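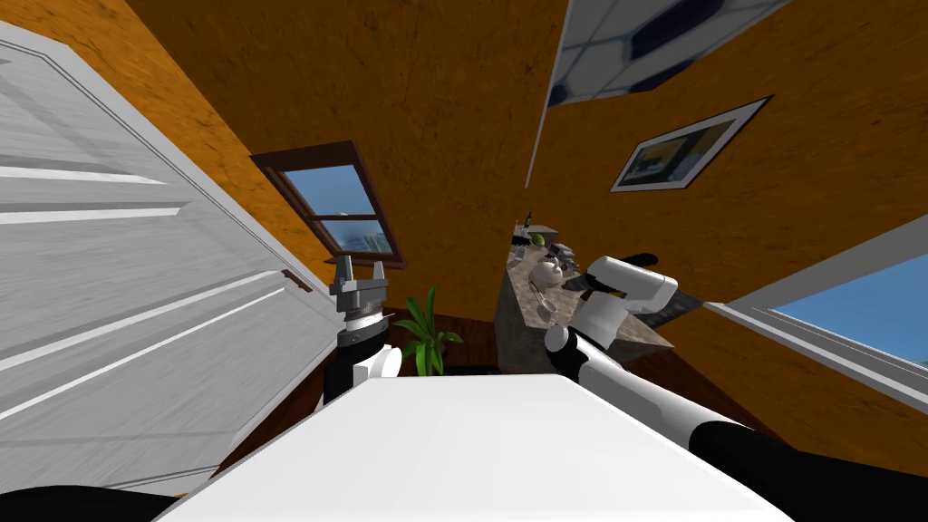

Budget season snuck up on me again, so let me tell you where the equipment money is going before somebody corners me in the hallway! The big question this spring was whether to buy a second two-armed robot or put the cash into simulation first, and I've come down on the side of simulation (for now). Our Flalley kitchen is already earning its keep. We've got the arms working at a stone-topped counter with a bottle, a lime and a white bowl on it, and if one of those gets knocked off at two in the morning, I don't have to buy another one or sweep anything up. It even has a potted plant I can't kill.

The money side goes like this. Landness quoted us 660 a month for simulation time, and Welline came in at 600 but wanted a full year up front, which our account just can't stand before March. I went with Landness. That gets us 32 seats' worth of shared access, plenty for both teams and the summer students.

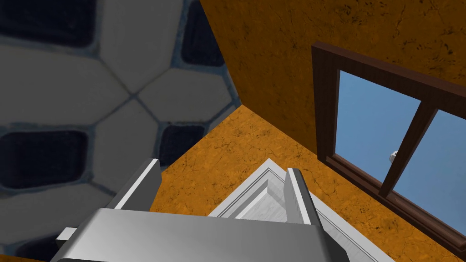
Grippers are the other line I keep fiddling with. Fingers wear out, pads wear out, and last year we spent almost 73 percent of the spares budget on them, so I'm holding back a chunk for the Çınar project and would love to hear which finger shapes you want to try in sim before I order any metal. Send me your wish list by Saturday, with part numbers if you have them (please, please have them). Mounting plates go on a separate sheet this time.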